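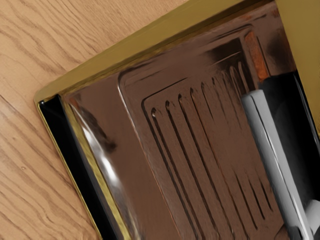
Give the Project Managers Their Fridays Back

29 October 2024
By Jean Paterson

14 comments | 52 shares

I love project management software. I know how that sounds, and my family has asked me to stop bringing it up at dinner, but I have spent most of my working life inside other people's project systems and I still get a small thrill when one of them is set up well. You open a project, you see who is on it, what has been spent, what is waiting on a signature, and you can go and do something useful with the next hour. It's wonderful! And it is much rarer than it should be, which brings me to the weekly status report.

I think most companies should stop writing it. I mean the document itself, the one that gets typed up at the end of every week, pasted into an email and sent to a list of people who mostly file it. The information in it matters a great deal. The typing is what I object to.

I came around to this view at Benedetti, an engineering supplier where I was brought in to help with the switch to a new project system called Vumer. Benedetti had 111 open projects when I arrived. Some were big installations that ran for a couple of years and some were tiny jobs, a replacement part and a site visit, but every one of them had a status report, and every report followed the same template, which had a traffic light at the top and a box at the bottom for "other remarks." People were proud of the template. It had been through several versions and there was a long email thread about the shade of amber.

Fiorella Marchetti ran the project office, and she let me sit with her while the reports came in. She is a fast reader and a very patient person. What struck me was how much of her time went into comparing the reports with the system. The report said a job was 60 percent billed and the system said something else, so she phoned the project manager, and the project manager said oh, the report is from before the last invoice, go with the system. Then she fixed the report by hand so that it matched the system, and sent it upstairs.

Read that again slowly. The right number was already in the system. Everybody in the conversation had access to it. And a good, experienced person spent her afternoon copying it into a document so that other people with the same access could read it there.

When Vumer went live, we had a choice. We could rebuild the template inside the new tool (there's a report designer, it would have been easy, and plenty of people wanted it), or we could drop the report and ask managers to look at the live project page. I argued for dropping it, loudly and probably at too great a length. Ubaldo Galli, the operations director, agreed to a trial in one department, starting in May.

The first couple of weeks were rough! I want to be fair about that. Some project pages were a mess, because for years the page had been the place where you did the minimum and the report was the place where you told the truth. Tasks had been left open since the previous winter. One project had an end date earlier than its start date and had apparently been living quite happily like that. Two managers told Ubaldo they felt blind, and I believe them. They had been used to having a story told to them every week, and now they had to go and look.

But then the pages got better, and they got better for the plainest reason, which is that people were reading them. Remo Leone, who had the largest share of the installation work in that department, had never in his life updated a forecast before the deadline. Once his boss started asking about the forecast directly, on the page, with a comment next to the number, he began changing it whenever something moved. He did it from his phone at customer sites. He told me it took less time than thinking up something to put in "other remarks."

Now for the strongest argument on the other side, and I've heard it from people I respect. Leonardo Pagano, a program manager at Flandura, has been telling me for ages that writing the report is how a project manager thinks. You sit down, you look at the whole project, you have to put it into sentences, and in the middle of a sentence you notice that the supplier never confirmed. Take away the writing and you take away the noticing.

I think he is right about the noticing! I've had that experience myself plenty of times. What I doubt is that the template produces it. When I went through the old Benedetti reports I read 168 of them, start to finish, with a pot of coffee and a highlighter, and in most of them the text from one week to the next was the same, give or take a date. That's copying and pasting. If you want your project managers to stop and think, give them an hour for it and somebody to talk to. At Benedetti we set up short project talks, three people at most, one project at a time, with the live page open on the screen. No slides and no minutes, unless something was decided, and then the decision goes on the page. Fiorella runs them and she is terrific at it. She asks the question everyone else has been stepping around, and then she waits.

There are places where a written report has to stay. Some customers have it in their contract. A board that meets every quarter will want a page of prose, and should get it, written with care by someone who knows what changed. If you work with public money there are rules. Fine, all of that can stay. I would just ask who reads each one, and I'd ask the readers as well as the senders. At Viltico, where I helped out later on, one monthly summary was going to a mailing list with a single living address on it, and that address belonged to the man who sent it.

I'd also say this to anyone buying a new project system at the moment. Before the vendor shows you the report designer, have them show you what a project manager sees first thing in the morning, and what that person's boss sees, and check whether it is the same page. If it is, you have a chance. If the demo spends half its time on exporting to a document, ask why the document is needed when you have just paid for the page.

Ubaldo has since extended the trial to the rest of the company. The amber thread is still in the archive, if anyone wants it. Remo's forecasts are up to date, or they were when I last looked, and Fiorella has moved her project talks to the mornings so she can leave on time.

Last updated: 29 October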